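What the arms have changed at Evevley, and what they haven't

It has been a full season since the first robot arm came into the returns room at our Evevley site, and so many of you at the other branches have written in to ask how it's going that we thought we'd better sit down and answer properly.

The short version is that the room is quieter and people's wrists are happier. Returned home goods used to come down the belt in a heap, and whoever was on shift lifted, turned and set down every single piece by hand, about 400 of them on a busy Saturday. The arm now takes a good share of that, and the crew spends more of the day on what they always said they never had time for — checking for chips, matching parts, writing up notes that the next person can read.

It hasn't all been smooth, mind you. The first few weeks were slow, there was a good deal of grumbling (some of it deserved!), and two of the old sorting shifts were folded into one. Everybody from those shifts is still with us, and five people have since moved over to planning, where they set up new tasks in the Ondex simulator before anything is tried on the floor. They choose the furniture and the odds and ends, try out a reach, and send it back if they don't like the look of it.
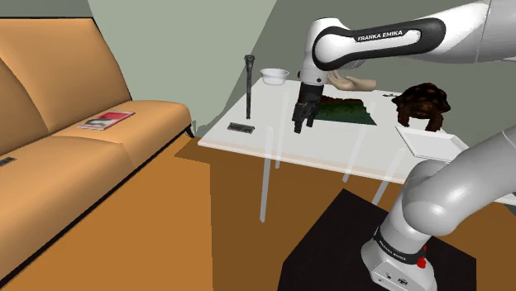

Simulator view: Ondex / Evevley planning desk

A bowl, a tray and a candlestick sort of stand on one white table may not look like much of a challenge, but awkward shapes like these are what the planners enjoy most, and they'll happily talk your ear off over lunch about where the gripper ought to come down.

Modise is next in line for an arm, and Namano after that. If you work at either one and would like to spend a day with the planners first, put your name on the sheet by the time clock before the end of April. Travel is paid, and the coffee over there is better than ours.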